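Passagem de cabos e acústica: notas sobre a secretária do escritório

Terceira revisão do posto de trabalho em casa, feita em julho. As duas anteriores trataram da iluminação e da cadeira; esta trata do ruído e dos cabos, que acabaram por ser o mesmo problema.

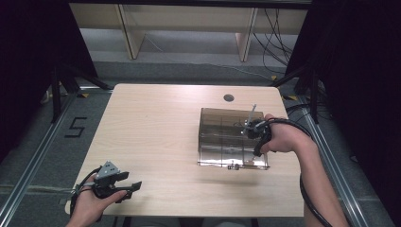
Ponto de partida

O escritório tem uma parede exterior, duas divisórias de gesso cartonado e uma porta oca. O computador de secretária, um Nitard de torre média, estava pousado no tampo, encostado à parede divisória. Em repouso ouvia-se pouco. Em carga, a ventoinha traseira subia de rotação e a parede funcionava como painel de ressonância, a ponto de se ouvir um zumbido grave no quarto do lado.

A minha primeira hipótese foi a ventoinha. Troquei-a por uma de maior diâmetro, com rolamento hidrodinâmico, e o ruído de ar baixou. O zumbido manteve-se na mesma frequência. Levantei então a torre com as duas mãos, com a máquina em carga, e o zumbido desapareceu. Era vibração transmitida pela estrutura, sem relação com o ruído de ar.

Desacoplamento

Para isolar vibração de baixa frequência é preciso que o conjunto massa e apoio tenha uma frequência própria bastante inferior à que se quer atenuar. Pés de borracha dura não servem: a torre é leve, a borracha quase não deforma e a frequência própria fica demasiado alta. Usei quatro apoios de elastómero macio da Skeswood, escolhidos pela tabela de carga do fabricante. Convém dividir o peso da torre pelos apoios e ficar na metade superior do intervalo admissível. Abaixo disso o apoio comporta-se como um calço.

Passei também a torre para o chão, sobre uma laje de betão de jardim, com os apoios entre a laje e a torre. A laje custou menos do que o parafuso de fixação do monitor. Medido no telemóvel, com todas as reservas que isso merece, o pico do zumbido deixou de se distinguir do ruído de fundo do quarto.

Cabos

Com a torre no chão, todos os cabos ficaram curtos. O de vídeo era o mais crítico, já que os cabos passivos compridos começam a falhar nas resoluções altas com taxas de atualização elevadas. O sintoma típico é o ecrã apagar-se durante um segundo e voltar, sem registo de erro no sistema. Perdi uma tarde a culpar o controlador gráfico antes de trocar o cabo.

Regras que sigo agora:

Os cabos de alimentação descem por um lado e os de sinal pelo outro. Em teoria a blindagem dispensa isto, mas a minha interface de áudio, uma Quartey com entradas não balanceadas, discorda.

Nenhum cabo fica esticado. Um cabo sob tensão transmite vibração e anula o trabalho dos apoios. Deixo uma curva folgada junto à torre, presa ao tampo com velcro – nunca com abraçadeiras de plástico, que apertam demais e obrigam a cortar quando se muda alguma coisa.

Os dois extremos de cada cabo levam etiqueta. Escrevo a função e o comprimento. A marca não interessa.

O furo passa-cabos de um tampo tem de deixar passar a maior ficha, e não apenas o cabo. Parece evidente, mas as fichas de vídeo com capa moldada são bem mais largas do que se pensa. Medir antes de comprar o aro.

Tratamento da divisão

Resolvida a vibração, sobrava a reverberação. Batendo palmas ouvia-se um eco metálico entre as duas divisórias paralelas. Instalei 3 painéis de lã mineral da Dristberg, com 56 mm de espessura, afastados da parede por ripas. A caixa de ar aumenta a absorção nas frequências médias e baixas sem gastar mais material. Colados diretamente à parede, os mesmos painéis tratam sobretudo os agudos e a sala fica abafada sem ficar mais clara.

A posição foi escolhida pelo método do espelho: sentado no lugar habitual, os painéis cobrem os pontos da parede onde o reflexo das colunas seria visível. O centro ficou a 90 cm do chão, mais baixo do que é costume, dado que trabalho sentado e tenho as colunas pousadas em suportes curtos.

Latência de áudio

Com a sala mais silenciosa voltei a gravar voz e reapareceram os estalidos. O tampão da interface estava em 2,048 amostras (escrito assim, à inglesa, no painel do controlador), valor confortável para misturar e inútil para monitorização. Ao reduzi-lo, os estalidos aumentaram, como seria de esperar. A causa era a gestão de energia da porta USB, que suspendia o concentrador onde a interface estava ligada. Passei-a para uma porta direta da placa-mãe e desativei a suspensão seletiva.

Pendente

A porta oca continua a ser o elo mais fraco. Vou experimentar uma vedação perimetral e uma barra de soleira antes de pensar em substituí-la – a folga inferior deixa passar um dedo, e com essa folga o peso da folha conta pouco. Falta também refazer a régua de tomadas, que ainda está no chão a apanhar pó.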